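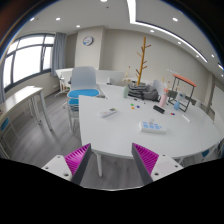

3.2 Shared tables. I got interested in shared tables when I noticed how long stuff stays on them. My diary study took in 253 people at Listton and Drundulel, and they logged 3,663 objects between them (way more than I'd planned to code!). Most of it was like what you find on the big white table: a remote, a backpack lying on its side, vases at the back, little colored pieces in the middle. Vases are what I call residents, things people work around and hardly ever log.

The small stuff is more fun. Svenja Aigner and I coded it separately and we argued a lot over what makes a group.
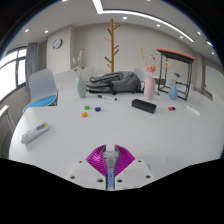

Figure 2. Small pieces in two groups, with a dark case between them.

I say pieces that sit close together count as one group, even when the colors don't match. Svenja wanted color to matter, and we split on 42 entries before she gave in (mostly).

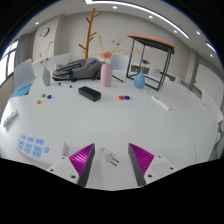 Figure 3. A plug and a white box-shaped device on the near side of the table.

Plugs we put under "visitors," along with anything else people told us they meant to take away again, and those I come back to in the section on Tan.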